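Imaging Workshop Notebook - Karras Room
Tuesday, 10 a.m. Entered by M. Yatsenko

Present: Hnat Holovko, Uliana Levchenko, Zlata Hrytsenko, the undersigned. Yevdokiia Hnatiuk joined by telephone for the second half.

Work continued on the Bellenura excavation album of 1878. The album holds mounted prints and pen drawings of the trench sections, with captions in two hands. The purpose of the session was to settle the scanning procedure before the remaining leaves are handled.

Resolution. Test scans were made at 300 and at twice that figure. At 300 the pencil corrections under the ink are lost on the section drawings. The higher setting will be used for all drawings. The prints may stay at 300 unless the caption runs over the image.

Color. The target was placed on the left margin of each leaf. Leaf 6 came out too warm on both passes. Dr. Holovko suspects the lamp on the window side. The lamp is to be changed and the leaf repeated before any others are scanned.

Captions. Ms. Levchenko has compared the two hands with the letters in the Mestari deposit. The first hand agrees well. The second remains open - the capital T is close, the numerals are not. No name should be entered in the catalog for the second hand at present.

Trench plan. Ms. Hrytsenko overlaid the published plan on the drawing from leaf 10. The north wall does not meet by a clear margin, and the scale bar on the published version appears to have been redrawn by the printer. The album drawing will be taken as the base for the reconstruction.

Files. Masters go to the Cetix drive under the leaf number only. Working copies carry the initials of the person who made them.

To do
- Replace lamp, repeat leaf 6 (HH)
- Request the second box of Mestari letters (UL)
- Redraw north wall from leaf 10 (ZH)
- Draft the display text for the December study day (YH) 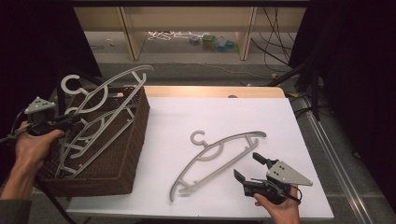

Dr. Hnatiuk asks that the display text be kept to one panel and that the question of the second hand be stated plainly in it. Agreed by all present.

Shares: 6 | Comments: 0

Related entries
Lamp positions and glare on albumen prints
Bellenura album: condition notes
Naming of master files

Contact the workshop office | Copyright Karras Imaging Workshop | Back to top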